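Ticket 1251: Line list export drops cases with no onset date
Queue: Outbreak Reporting
Product: Vodia
Status: Open, waiting on Skavham district office
Reported by: Hiếu Lương

Hello everyone, and thank you for being so patient with me on the phone. I promised I'd write it all down, so here goes, and I'm sorry in advance for the length.

We use Vodia to keep our measles line list for the Skavham district, and every Sunday evening the list goes over to the provincial dashboard in Murkard. This past Sunday I had 400 records on my screen and the dashboard showed fewer. I assumed I'd left a filter on (I do that more than I'd like to admit!), so I cleared everything, logged out, logged back in and sent it again. Same result.

After a good deal of squinting I noticed that every missing record had a blank in the "date of rash onset" field. Those are mostly people the clinic in Araya reported by phone, where the nurse had a name and a village but the family couldn't remember which day the rash began. They're real suspected cases and we do need them counted.

Reply from support

Hi Hiếu, please never apologize for a long ticket, the short ones are much harder on us! You've found the right field. The export groups records by onset week, and a record with no onset date has no week to go into, so it gets left behind without a warning. Before November it fell back on the date of report, and that fallback seems to have been lost in the update.

Could you try the following when you have a quiet moment?

1. Open Settings, then Export, then Date Rules.
2. Change "Week based on" from Onset to Onset or Report.
3. Save, and run a test export of 100 records with at least 2 blanks among them.
4. Compare the row count in the file with the count on your screen.

Please don't type in a guessed onset date to get a record through. It will throw off your epidemic curve, and it's miserable to untangle later.

Reply from Hiếu Lương

Thank you, that was very clear. I ran the test and all 100 rows came through, blanks included. 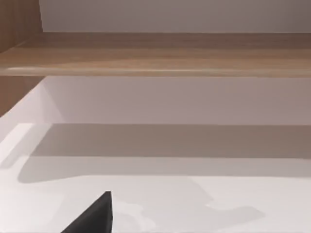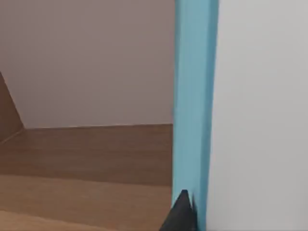
I haven't sent the full list yet, as I'd like Murkard to agree to the change first. Their weekly totals will go up when the missing records arrive, and I'd hate for anyone to read that as a sudden jump in cases. Could you also tell me whether the older weeks will correct themselves, or do I have to resend each one?

Reply from support

They won't correct themselves, I'm afraid. Resend from the first week after the update and the dashboard will overwrite what it has. I'm leaving the ticket open until Murkard answers you.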